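Working With Hand-Held Grippers: Tips From Our Floor

Written by Yung-ching Tse, Dec 4, 2023

At Dorura we do household tasks with hand-held grippers, and the recordings are used to teach robots the same tasks. Before February I was packing boxes by hand, so I know both kinds of work. I collected these tips for the new colleagues, and maybe they are useful also for people in other workshops where such tools are coming in.

1. Start with the wrist

The gripper makes your hand longer, and the weight sits in front. In the first week many of us held it too hard and had pain in the evening. Hold it only so firmly that it does not turn. After 23 minutes put both grippers down and open your hands slowly, 6 times.

2. Mix the shapes

If you pick up only one kind of cup all morning, you become fast but careless. I like to put a mug, a bottle and a thermos together, all lying down. A long thermos needs you to think where its middle is. A mug with flat faces can be held well on two opposite faces, but on the edges it wants to turn away.
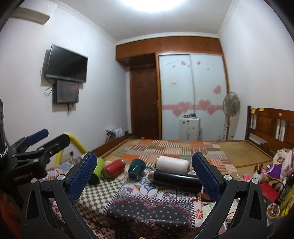
3. Be careful on soft covers

A quilt gives way under the fingers. Come down slowly with the fingers wide open, close them, wait one breath, then lift. If the cloth comes up together with the bottle, open again and start a little higher. Smooth the cover before the next round, or the small folds will catch the finger tips.

4. Clean the pads

Dust collects in rubber with a fine pattern. I wipe the pads with a damp cloth at lunch and again before going home. Do not use kitchen oil spray near them. We tried it once on a squeaking joint and the whole afternoon was lost.

5. Write down the bad tries

Our work list, which we call Dudex, used to count only good pickups. People hurried and hid their mistakes. Now we note the drops too, and the talk at the table is much calmer. My own sheet for last month shows 3115 pickups, and I am not ashamed of the dropped ones.

6. Ask what happens to your job

This is also a tip. When the packing line at Jekbridge was automated, the workers heard it last. Here we asked early, and we got an answer in writing: two people stay with packing, the others are trained for recording and checking. I miss the packing sometimes, mostly the radio. But my back is better, and I can sit down for the checking part.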